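Jista Carton Kit review: a season of asking a robot to fold a flap

Posted April 4, 2020
Filed under: Club gear

I coach the after-school robotics club in Grikovville, which means I have the key to the supply closet and my own opinions about zip ties. Last fall the club got a grant and we spent most of it on the Jista Carton Kit, which sells for $1,529 before shipping. Shipping is extra because the kit is heavy. The kit is heavy because somebody at Jista believes in thick baseplates, and after a season with it I have come to agree with them.

I promised a couple of other coaches I'd write it up once the Murnmont meet was over. Murnmont was called off in March, so the season is over in a different way, and I have time.

What you get

An arm, a gripper with two rubber fingers, a camera on a post, a controller, a power brick, a bag of screws and a printed manual. There is also a mat with a square printed on it where the carton is supposed to sit. The mat arrives rolled and has stayed rolled in its heart ever since. We weighted the corners with textbooks for a month before somebody had the idea of ironing it through a towel. Do that on the first day.

The one thing the kit doesn't include is a carton. I checked twice, because the word is right there in the name. The manual says to use "any standard box," a phrase that made me laugh once we'd tried a few of them.

What it's for

For anyone outside this small world: the Murnmont carton event gives each team an empty box with its top flaps standing any old way. Your robot has 75 seconds to fold them all outward and hold the box still while a judge lowers a bag of beans into it. There are points for each flap, points off for crushing, and a heartbreaking rule about the box leaving its square.

It sounds like nothing. I read the rules to the club and 13 kids looked at me as if I had entered them in a contest for sitting down. The Jista kit is aimed squarely at this event and the box it ships in says so, with a drawing of a robot that looks much more relaxed than ours ever has.

Assembly

Two long afternoons. The arm comes in sections and the joints only fit the right way around, which I appreciated. The cable run through the elbow is another matter. You feed it in at the shoulder, it vanishes, and then you all stand there with a flashlight as if waiting for a baby to be born. Our smallest-handed sixth grader got it on her first try and has been insufferable about it, with my full support.

The screws are good. I mention it because the screws in the last kit we owned (a Stefanou, more on that below) were made of something like firm cheese.

Manual: clear drawings, odd English, one page printed upside down. We lost a good while to step nine in the wiring section, where the drawing shows a connector facing left and the connector can only face right. Trust the connector.

Software

The controller takes drag-and-drop blocks or Python. Our younger kids used the blocks and our older kids announced they would be using Python and then quietly used the blocks. You can also teach the arm by moving it through a motion by hand while it records, and this was the feature everyone fell in love with. You grab the wrist, push the flap over, let go, press play, and the arm does what you did. It even copies your hesitations. We have a recording in which the arm reaches out, stops, thinks better of it, and scratches at the air where one kid had brushed away a fly.

The trouble is that a recorded motion is faithful to a box that no longer exists. Slide the carton over by the width of a thumb and the arm carries on folding the old one. So sooner or later you need the camera to find the flaps, and the camera is where the kit earns its lower marks.

The camera

It's fine in even light on a brown box against a dark table. With a white box near a white wall, it goes to pieces. It finds the brown inside of the box easily enough and then decides that the flaps are part of the room. One kid drew thick marker lines along the flap edges, which worked so well that we checked the Murnmont rules and found marker lines specifically forbidden. Some other club got there first, and I'd like to shake their hand.

Shiny floors are bad too. So is anyone in the club wearing a pale shirt and leaning in, and you can't stop middle schoolers from leaning in.

You can adjust the exposure in a menu called Advanced Comfort. I have no explanation for the name. Turn the brightness down further than seems sensible and leave it there.

The gripper

Two fingers, rubber pads, a decent squeeze. For picking up blocks it's lovely. For flaps it is a pair of chopsticks at a moving job. It can pinch an edge and pull, but corrugated cardboard wants to be pinched on one side and braced on the other, and the brace is the part that's missing. When the arm folds a flap without one, the whole carton comes along for the ride, out of the square and off the mat, taking your points with it.

We made a bracket from a yardstick and some foam to stand in for the missing hand. It's legal and it's ugly, and it took us from one flap to three on a good day. If Jista sold a second gripper on a fixed arm I would buy it, or at least write another grant.

The homework that taught us the most

Before anyone programs anything, have them do the job themselves, slowly, and say what each hand is up to. I wish the manual said so. Kids who have opened boxes all their lives have no idea how they do it. They'll tell you they "just push it." Then they do it and find that the fingers have gone over the rim and the thumb is on the outside, and the pushing is the least of it.

We did this with whatever cartons people could find. Fold outward, hold the front wall, hold the sides, put one box on top of another and see what changes. The only equipment is a floor.

Cardboard, done by hand:

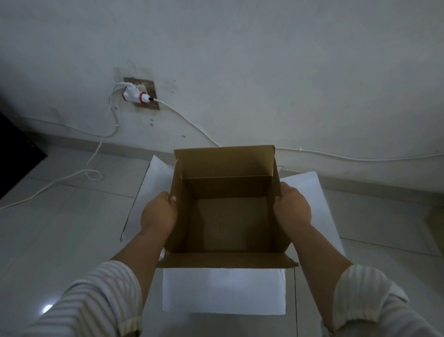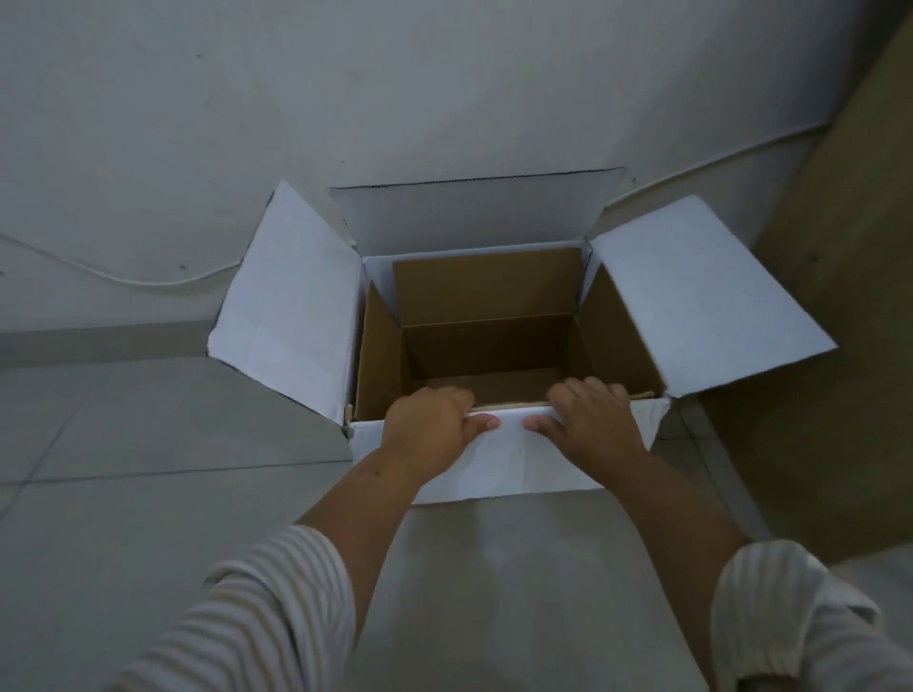
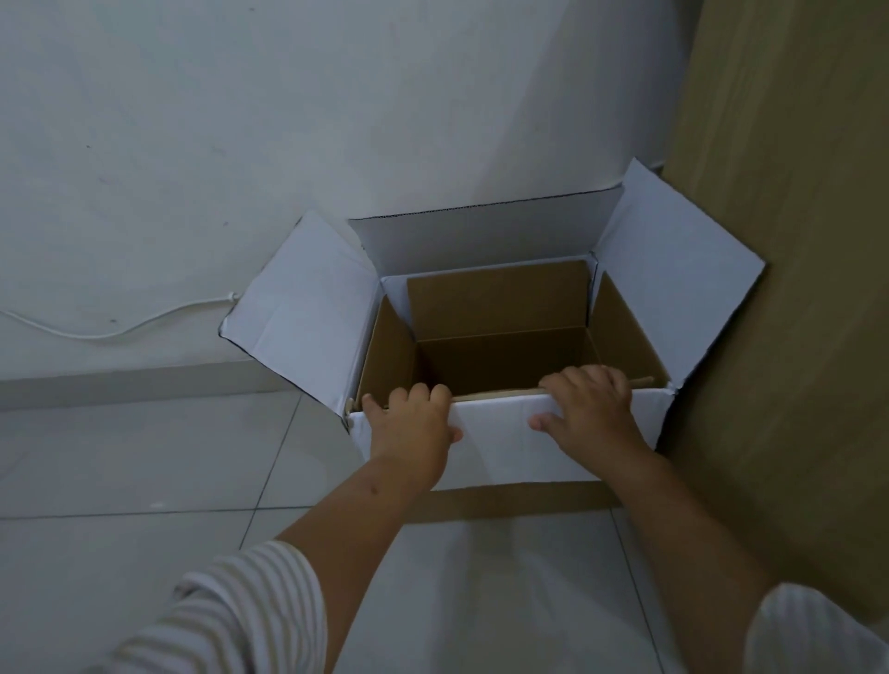 Once the kids had words for it, the programming got better fast. "Close gripper, rotate wrist" turned into "hook the edge, keep a thumb on it, then roll." They renamed the blocks that way. The teach mode got better too, since they now stopped flinging the wrist around and moved it the way they'd move their own. I would put this exercise at the very front of the manual, ahead of the warranty.

It also settled a long argument over whether to go for the front flap first or last. Our answer is last, because by then the bracket is in place and the others are out of the way. A rival coach disagrees with me about this at some length.

Compared with the Stefanou

We ran the Stefanou classroom arm for two years before this one. It costs a lot less and it's quicker to set up. It's also weaker, louder, and inclined to forget where its elbow is. For a first club, with blocks and cups and a sorting game, I would still buy it. For cartons it doesn't have the reach. Ours could touch the near flap and gaze at the far one.

The Jista is the better machine by a wide margin. It repeats itself well, it has never dropped its own arm on a child's lunch, and when a joint stalls it stops and beeps politely. The Stefanou used to stop and smell.

Things that broke

One rubber finger pad, which peeled off in January and went back on with contact cement. The camera post, loosened by people using it as a handle. The power switch has gone mushy. And a great many cartons, though those weren't Jista's fault. A box is good for a couple dozen folds before the creases go soft and the flaps flop over whenever anybody breathes, and then your numbers look marvelous and mean nothing. Swap to a fresh one before you time anything. We learned this the week we thought we were geniuses.

Support

I emailed Jista about the upside-down page and got a reply the same day with a PDF, also upside down. The second email fixed it. The question about the camera took longer, and the advice was to use a different wall.

Should your club buy it?

If you're entering the carton event, yes, and start in September. If you're after a general-purpose arm, probably yes, provided someone else is paying. If your club is brand new or meets in a room with a lot of windows, wait a year.

Our best practice run had all the flaps out with almost 2 seconds left on the clock, and then the arm went home to its rest position by way of the box. We'd had the rest position wrong since the first week. It's under Settings, then Motion, then Park, and you want the option called High.

Four stars out of five. I'm keeping the arm in my garage until school opens again, and I have a stack of flattened boxes saved if any Murnmont coach within driving distance is running short.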